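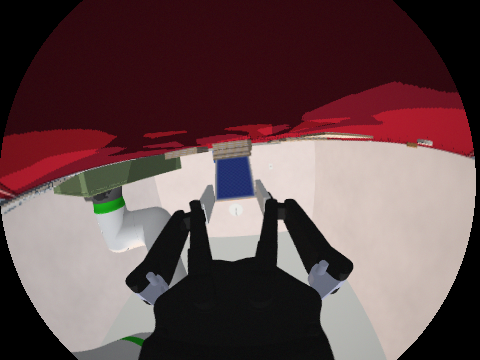 *Figure 1. Rendered circular view: red upper surface, with a small tan block and a blue panel below.*

## 4. Song Placement and Viewer Recall

The survey drew 1,362 complete responses from viewers of *Sotelo*, the 18-part drama on the life of a ranchera singer produced by Jostero. Respondents were asked to name the songs they remembered and to place each one in the story. Songs performed in full were recalled more often than songs heard under dialogue, even when the shorter cues were repeated across several episodes.

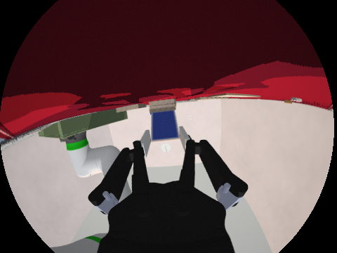

### 4.1 Songs Performed in Full

Full performances were most often placed correctly when they closed an episode. Opening numbers were remembered by title, yet many viewers assigned them to the wrong period of the singer's life. The effect was strongest among those who had watched the whole series within a week.
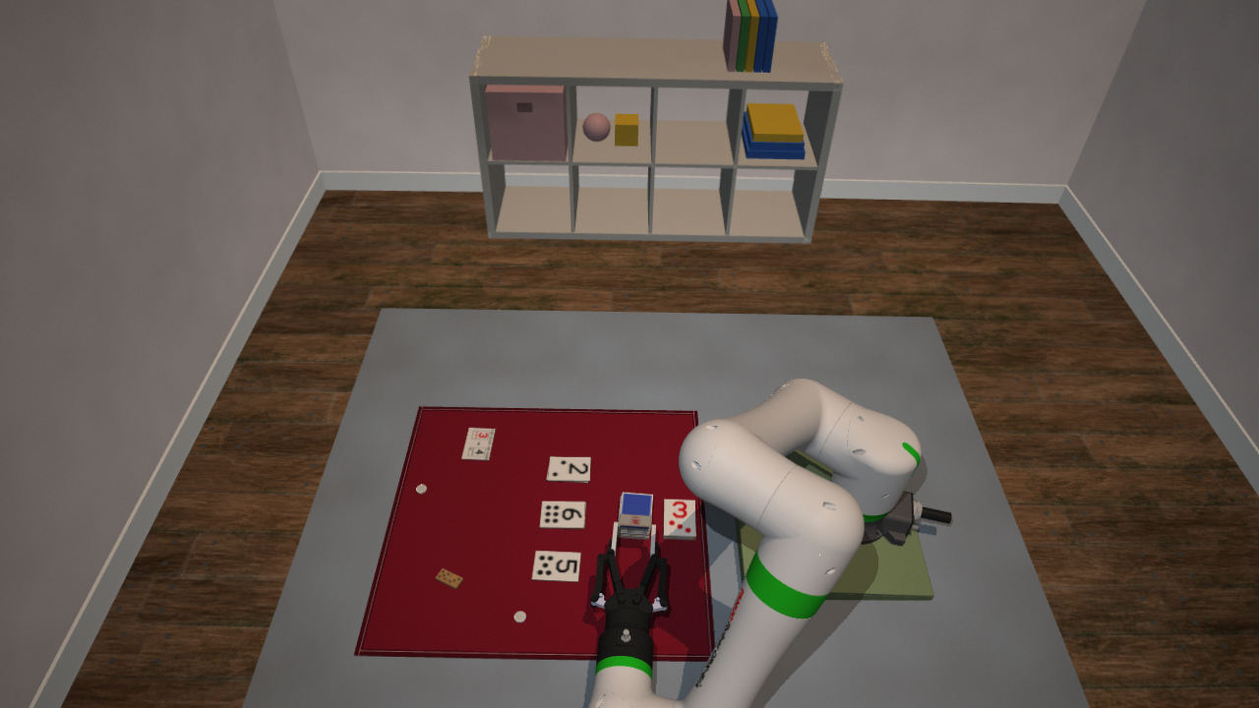 One respondent wrote that the early songs "all belonged to the same summer" in memory, although the story spreads them over many years. Similar remarks appeared in the open answers from Drallau and Pitard, where the series was shown in September with a recorded concert after the final part.

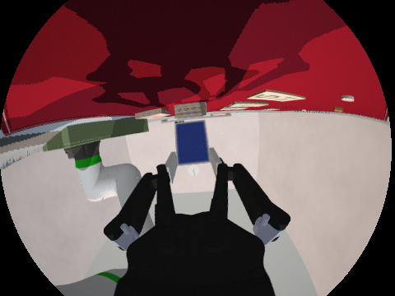
Recall of place was weaker than recall of melody. Viewers who could hum a chorus often left the question on setting blank, and those who did answer tended to name a color before a town or a venue. Short color phrases were coded by surface, so that a room like the rendered one, with its deep red ceiling above pale pinkish-white walls, would receive two separate entries. Answers that named only a mood were excluded from this count and are treated in Section 5.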